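Wikoder Replacement Finger Pads for Two-Finger Grippers (part 724)

Home > Grippers and hand parts > Pads and sleeves

In stock. Ships from our Tralldale warehouse. Sold as a set of four, enough for a two-arm station.

If you've landed on this page after getting one of our letters, welcome, and thank you for taking the time to read it. Part 724 replaces the older part 1811, which we stopped selling in October after a run of complaints that all came down to the same trouble: the pad let go of the finger while the gripper was still closed. The customer would see a perfectly normal grip reading, and a second later there'd be a lid or a plate on its way to the floor. We've had a good many friendly calls about it (and one or two less friendly ones, fair enough), and we want to lay out what we found as plainly as we can.
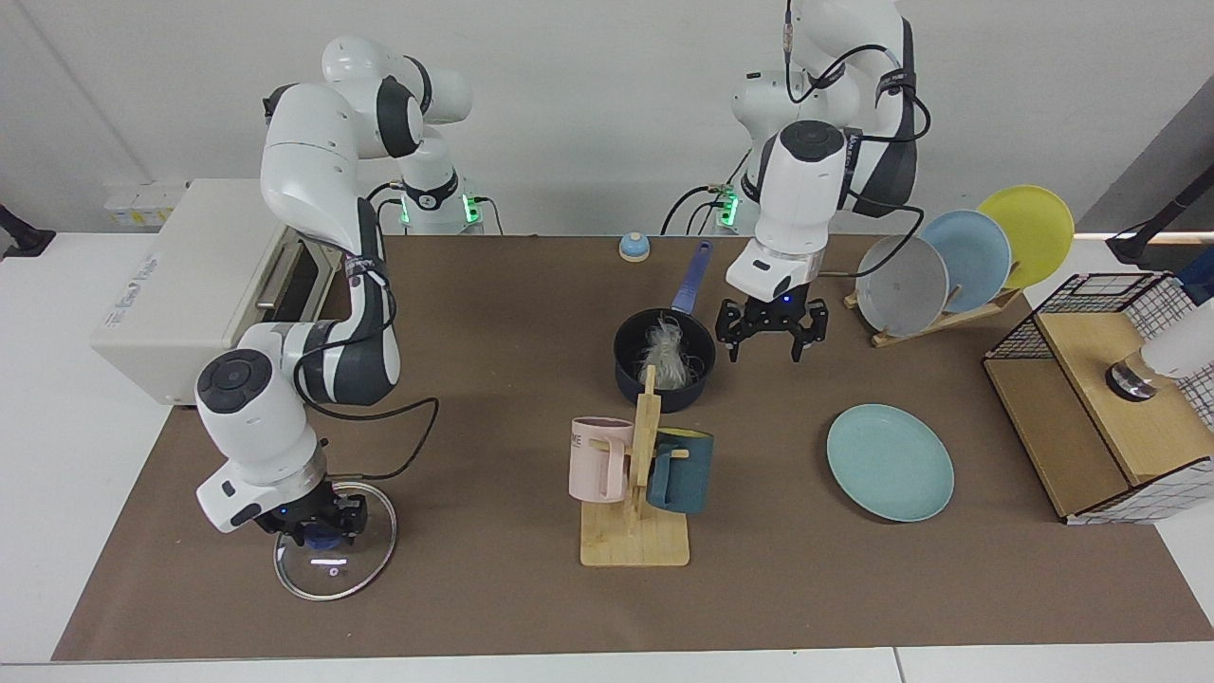
The fault was in the adhesive layer on the back of part 1811. It softened a little with every warm work session, and after some 300 closing cycles the pad could begin to creep sideways along the finger. On big square boxes you might go months without noticing a thing. Small handles are where it shows up first, and a glass pot lid held by its little blue handle is just the kind of job we'd ask you to think about, with all the weight hanging from one narrow spot and very little pad touching it. Our own bench at Tralldale lost two lids that way before we understood what we were looking at, and we swept up a lot of glass that month.

Part 724 does away with the adhesive altogether. The pad slides over the fingertip like a thimble and is held by a cross pin, so it can't creep, and you can see from the side whether the pin is seated. It fits every finger that took part 1811, and the Flivow slim fingers too. You'll need the small hex key that came with your gripper and a few quiet minutes for each hand.

Before you fit them, please stop the station fully and let the arms settle. Do support whatever the gripper is holding before you open it, even if it looks secure. Peel the old pads off slowly, clean the finger with alcohol, and let it dry. Then slide on the new pad, push the pin through until it clicks, and run 100 empty closing cycles at low speed before giving the gripper anything breakable. Check the pins once more when you're done.

If you can't change the pads right away, please keep glass and china out of the program until you can, and keep people back from the front edge of the table while the arms are moving.

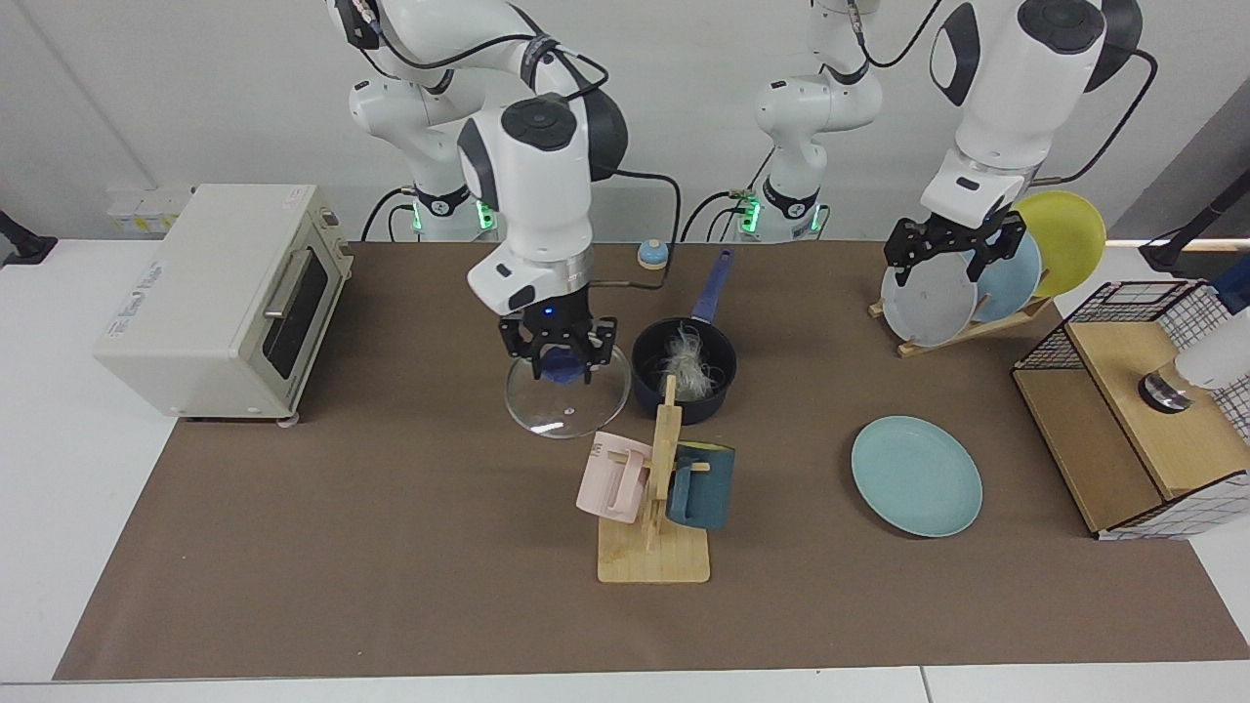 Gumede wrote to us that the new pads had stayed put through a whole season of kitchen work, but that the first pin had gone in crooked and the click was easy to miss in a noisy room, so would we please say so on the page. We're glad to. Look for the colored dot on the head of the pin, which should sit flush with the pad. If you can feel it with a fingernail, pull the pin out and start again.

Still have part 1811 on your shelf? Send back any pads you have, used or unused, and we'll swap them for part 724 at no charge, postage included. You don't need the receipt. Just put a note in the envelope with your return address and the gripper model, and tell us if you had a drop, because we're still collecting those reports and they do get read.

Spare cross pins are sold separately. Not for use above oven temperatures or in dishwashers.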